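The Fekete School robotics program is pleased to share an update from its second-year manipulation course. Student teams are now in the fourth week of the Kitchen Tasks unit.

The assignment for this unit is pouring dry goods from a jar into a saucepan. Each team must submit 200 recorded attempts, with every attempt labeled by a second student.
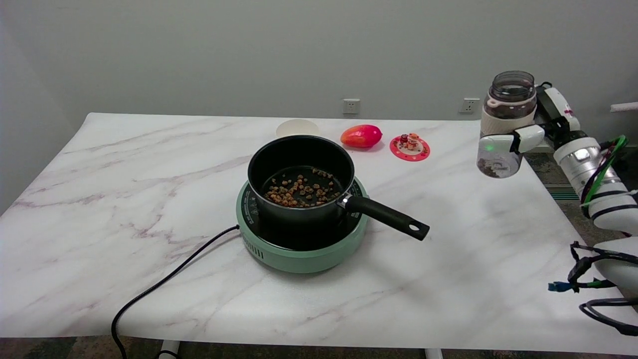 Grading covers grip placement, pour angle and spillage on the table. Course instructor Kornél Balogh has asked that teams log failed attempts with the same care as successful ones.

The combined class set will reach 2,000 attempts. Team Ama has completed its share. Team Zoverov will continue in the lab until 6 p.m. through the end of the unit.

Final demonstrations will be held in December in the Flastano Building. Families are welcome. Please register at the front office.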